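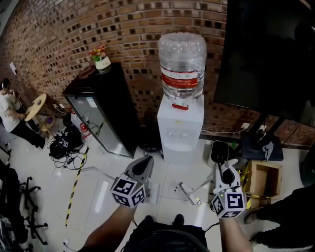

Clodorstead Shared Workshop
Minutes of the build group meeting, Jul 12, 2024

The meeting opened with five members present. Minutes of the last meeting were accepted with one change: the spare motor driver was bought by the workshop, not lent.

1. Handheld grippers
Both grippers can be used for practice. The finger on the second one still sticks when it is closed slowly. Agreed to take the linkage apart and try a thinner washer before printing any new parts. Marker cubes are to stay on between sessions - the last time they came off, the calibration had to be done again.

2. Recordings
The practice folder now holds 564 clips. Of these, 12 have no sound and will be kept anyway. One member asked for shorter file names. Left for next time.

3. Arm build (Bultum)
The base plate is drilled and the shoulder joint turns freely by hand. The elbow is waiting on bearings from Ríos. The order was placed in two parts and only the first has arrived. No wiring on the arm until the emergency stop is fitted.

4. Floor and cables
Hazard tape is to be left where it is. Cables that are not in use should be coiled and put away at the end of a session. Bags go on the shelves, please.

5. Money
The balance stands at 1267 dollars. Agreed to spend up to 200 on bearings, washers and a second power supply. A request for a new soldering station was turned down for now.

6. Other business
The Cudongate group has asked to visit and see the arm. Agreed, once the elbow is on.

Actions: linkage and washer test, chase Ríos for the second part of the order, fit the emergency stop, reply to Cudongate.

Next meeting at the end of July, same time.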